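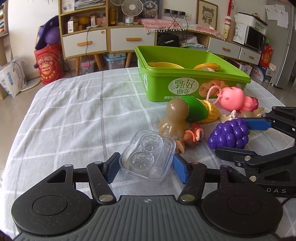

Toys on a checkered bedsheet, with a green cookie box behind them.

Why do we put small things in boxes?

Do you have a lot of very small toys? Maybe a pig, an octopus, some toy fruit and a piece of toy corn? Small toys like to travel. They go under the pillow, behind the cabinet and into your socks. Let's learn how a box can help.

First, find a flat place
A bed is a good place for sorting, because it is big and soft. If a toy rolls, it does not roll very far. Pull the sheet flat with your hands before you begin. A toy can hide very well in a fold!

Next, make families
When we put things that are alike together, we call it sorting. You can sort the same toys in many ways. The purple grapes, the raspberry and the corn can be the food family. The pig and the octopus can be the animal family. But you can also sort by colour, and then the pink pig goes with the pink-purple raspberry. Both ways are correct. You choose!

Then, choose the box
An old cookie box makes a very good toy box. The green one in our picture has the word COCONUT on it, and pictures of cookies, but inside it are a yellow toy spoon and a yellow toy plate. Ask a grown-up before you take a box from the kitchen. Maybe there are still cookies in it.

Put flat things, like plates, one on top of the other. They need less room this way. Big pieces go in first and little pieces after.

What about things which are not toys?
Sometimes you find them in the same pile. A case for contact lenses is one of these. Contact lenses are tiny clear lenses that some people wear on their eyes to see better. The case has two round places, one for the left lens and one for the right. Do not open it and do not play with it. Give it to a grown-up.

Try it on Tuesday after school
Take your toys out and make three families. Then mix them all and make three different ones. Which was your favourite?

Written by Merike Toom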